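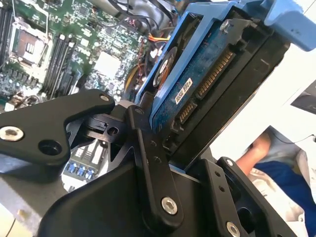 Drive first, then everything else

I've been meaning to write up the old Dell tower since February, and it is now August 2022, so you can see how my projects go. I picked it up at the Lodlow surplus sale for $20, lugged it home to Pratcombe, and promptly stacked laundry on it. But now it's in pieces and I'm having the best time!

I always start with the hard drive (a 3.5-inch one, in a light blue plastic caddy). I love a caddy. Squeeze, slide, done, no hunting for a screwdriver.

Then come the memory and the processor, and with those gone you can finally see the board properly. It's green, with eight memory slots, four on each side of the socket, and a power supply marked 685W, so this was a serious machine in its day.

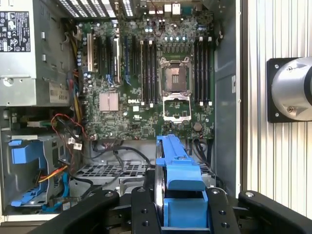
I get nervous around an open socket, I'll admit. Those gold pins bend if you so much as sneeze at them, and I once wrecked a perfectly good board with my sleeve. So now I roll my cuffs up and keep the screws well away, in a Petchrat parts box that cost more than the computer did.

The chip gets its own little spot too — never loose on the bench. I learned that one the hard way as well.

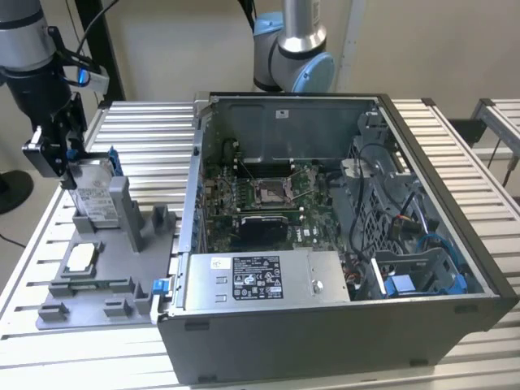 Do you have to take the power supply out to clean the case?

I leave mine in unless it rattles or smells burnt. A soft brush and a few short puffs of air get most of the dust, and you skip wrestling with all those wires.

Speaking of wires, I take a quick phone photo before I unplug a single thing. My memory for which cable went where lasts maybe ten minutes.
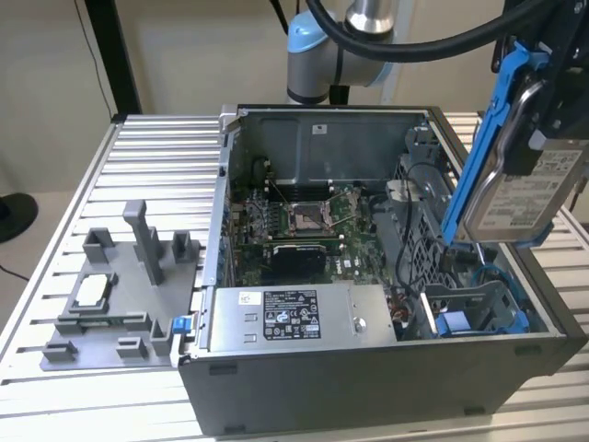
Next up is memory. The folks on the Rinus forum (some 200 posts on this one model, bless them) say to fill the slots in matched pairs, so I'm pricing used sticks this week. If I can keep the whole thing under what I spent on that parts box, I'll be thrilled.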